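Skastel gripper kit — worth the money?

solderpaws
Joined in June, mostly a lurker
Has anyone here had a go with the Skastel two-finger kit? I'm after something for a small bench arm and it's £265 with the wrist camera or £225 without. Jorkbridge have both in stock. I've only ever used suction cups so go easy on me!

Grukamum
I've had mine a while now and I'm a fan, mainly for the textured pads. My old gripper had smooth rubber ones and anything shiny just slid out (I lost a lovely glass jar that way, still cross). Fitting took me most of a Saturday, but I'm slow and I'd put one finger on backwards — the instructions are dreadful. Grabbed this off the wrist camera with the jaw open:
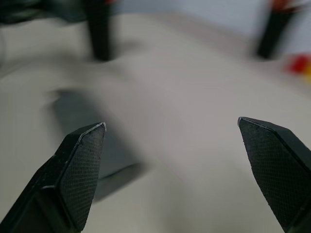 Photo: Grukamum, own bench. Fine to reuse if you credit me.

The crosshatch runs over the inner face of both fingers and they come to a point, so you can get in between things that are quite close together. As for the camera, the fingers are clear enough but look at the table, it's all streaks. Mine's like that whenever the arm is on the move.

Gu
Sorry but that picture would put me right off. I can't tell what the two black things at the back are, apart from the reddish tops, and the red and yellow bit on the right is just a blob. £40 extra for that? Buy the plain one and stick a decent webcam on a stand.

Grukamum
Fair, but a webcam on a stand can't see past the fingers when you're close in, Gu. I slow the arm right down for the last bit and it's fine for me.

Gu
You shouldn't have to slow it down though. And spare pads are silly money, last time I looked a full set of fingers was £129. Mine went shiny on the tips and I do nothing heavy with it.

solderpaws
Ooh, £129 hurts. Are the pads glued on or can you swap them?

Grukamum
Glued on mine. I've not needed to change them yet, touch wood. It's rated up to 40 newtons but I keep it well under that — might be why mine have lasted and Gu's haven't?

Gu
Cheeky. Possibly.

solderpaws
Think I'll go for the £225 one and see how I get on. Does the camera bracket come in the box anyway, or is that extra as well?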